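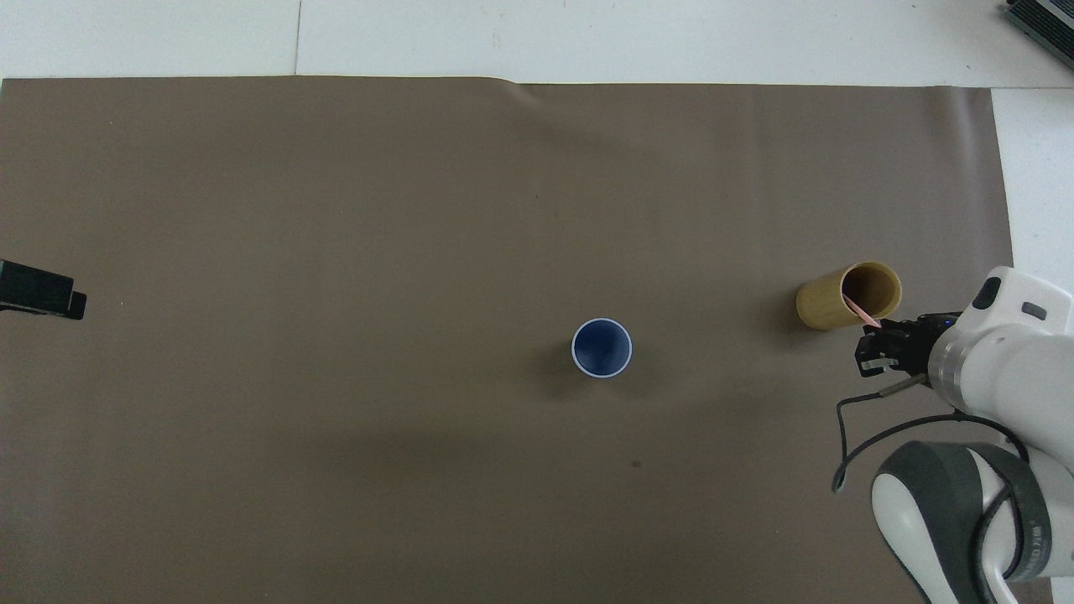
Sep 9, 2018

Sharpening trials, carving knives, second batch. Finished the edge retention runs on the four laminated blades from Drolport and started on the Previs stones. The bench is covered in brown paper for this work so that grit and swarf can be lifted off in one go, and the dark blue cup is for stone water only. Please don't drink out of it. Change the paper between grits even if it looks clean. One speck of the coarse stone on the polishing side cost me most of an hour last time.

Blades first. All four came with a secondary bevel, which is fine for a camp knife and no good for spoon work. I took them down to a single flat bevel on the 400, then 1000, then 3000, then the strop. Blade 2 was the slow one. It had a hollow near the tip that didn't show until the marker test, and I ended up going back to the 400 after I thought I was done. Total 204 strokes a side on the coarse stone before the marker came off evenly. The others were well under that. I don't know if the hollow is from the factory grind or from somebody using a powered wheel on it. Eilidh Farquharson bought the batch, so ask her.

Test wood was green birch, split from the log we had under the tarp, and dry hazel for the hard half. Method same as before: stop cuts and long push cuts, then a look at the edge under the loupe, then paper. Blades 1 and 3 still cut cleanly across the grain after 30 minutes in the birch. Blade 4 started leaving tracks early, a small nick just behind the tip. I think the bevel is too thin there. Will try a micro bevel on it, a few light strokes at a higher angle, and run it again in hazel only.

Stones. The Previs 1000 cuts fast but dishes badly. I flattened it before starting and it already needed it again after two knives. Pencil grid on the face, rub on the plate until the grid is gone. The 3000 from the same maker is much harder and stays flat, but it loads up and wants rinsing all the time. Don't soak that one. Splash only. Triin Navickas left hers in the bucket overnight and it has a hairline crack along one edge now, still usable if you keep the tip of the knife away from that side.

Strop: leather on a birch board, Zasex compound, the green bar. It goes on too thick when the bar is warm. Scrape it back with a card and start over if it gets shiny. Light pressure, spine first, and stop before the end of the leather - I rounded the tip on blade 3 a little by rolling off the end.

The hook knife is a separate job. The Zulu one, stock number 1289, is still waiting. Inside curve needs wet paper on a dowel and I haven't found a dowel the right size. The broom handle is too fat.

Handles: the oil on 1 and 2 is still tacky. Left them hanging by the window, blades taped. Don't put the leather sheaths on until they are fully dry, or the oil gets into the stitching.

Next time:
Micro bevel on blade 4, hazel only.
Flatten the 1000 before anything else.
Find a dowel.
More brown paper, down to the end of the roll.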